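Minutes of the June meeting, Storkmont shared workroom. Iason Katsaros in the chair, notes by Stamatia Panagiotou.

## 1. The whiteboard

Iason began by thanking everyone for coming out at tea time, and then we went straight to the board, which has been on the list since spring. It has faint smudges and light scuffs on the left, and the ceiling light throws a bright patch of glare across the surface. Agreed to try a proper cleaning spray before spending the 200 set aside for a new one.

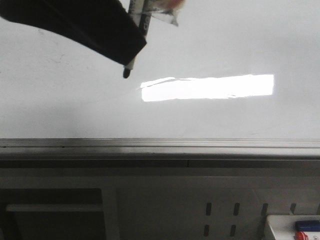
## 2. Pens and drawing

Black felt tips are still the favourite. Stamatia asked that people press evenly — a stroke can come out thin and light grey in one place and much darker in the next, and from the back row the pale ones are lost.

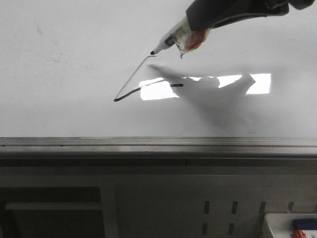 She would also like us to wipe off our doodles before going home, and everybody said they would try. A box of 40 pens from Bergmann was approved.

## 3. Labels and storage

We talked for rather a long while about where things should live, and Iason kindly offered to clear the Skudska cupboard.
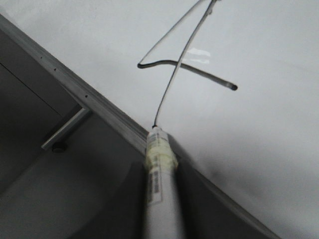 The cupboard will be sorted by the next meeting, with a shelf for each group. Small white tubes with a label running down the side and a band of yellowish tape round the upper part should stand upright on the top shelf, with the label facing out. Stamatia will write out the shelf list and pin it by the door.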